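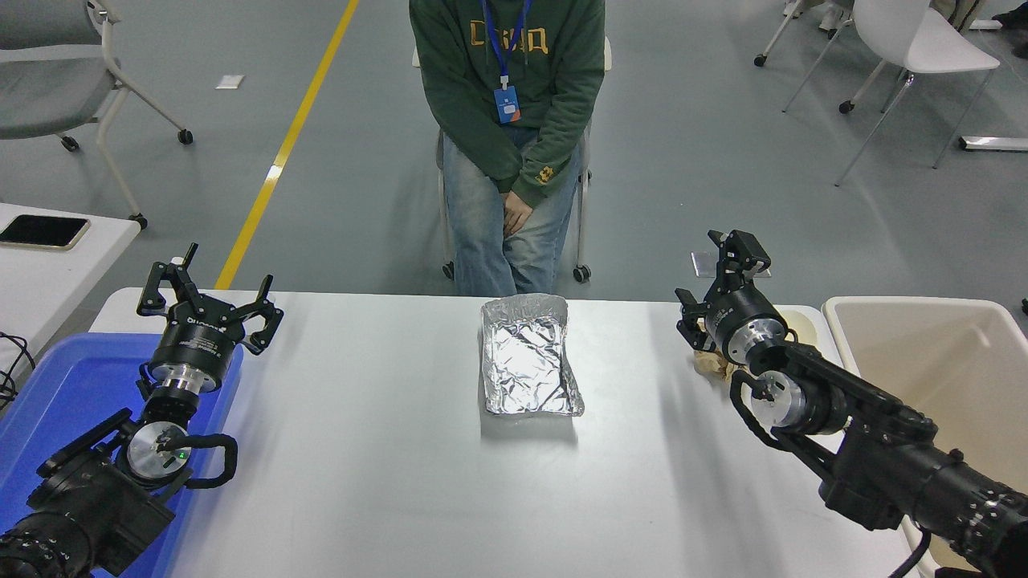

Foil is foil, Mirjam Cuypers told me, so buy whatever's cheapest and quit fussing. And I get it! I've bought plenty of bargain rolls. But I make my own trays (for crumbly cookies, seed packets, beads, whatever's rolling around the house that week), and a thin sheet will rip at the corner just when you're feeling good about your folding. So when I ran out in June I picked up the Vorkham heavy roll instead.

First impression: it's stiff. You really have to lean on it to get a crease, and once the crease is in, good luck changing your mind. I pushed the sides up by hand, pinched the corners, squashed everything more or less square and called it a tray. It comes out wrinkly. If you want crisp bakery edges, buy the stamped kind, which I find kind of joyless anyway.
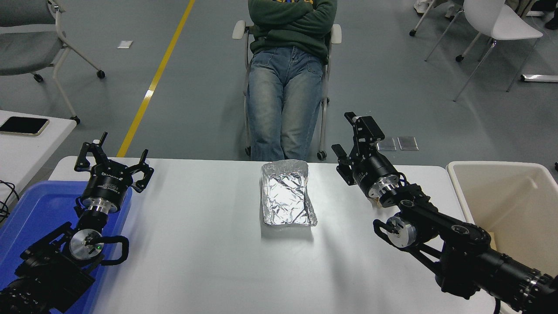

*Crinkled foil tray on a white tabletop, creases and all.*

I've been using two layers for anything heavier than cookies, and I haven't had a torn corner yet. Picking up a full tray by one end is still a bad idea, the middle sags and there go your beads.

My big gripe is the box. The cutting strip is bent on mine, so every sheet starts with a crooked tear, and the end flap popped open the second time I used it. I use scissors now. The Skemport roll I had before was flimsier, but wow, it had a nicer box.

Would I buy it again? Yep, and I'd keep the scissors in the same drawer.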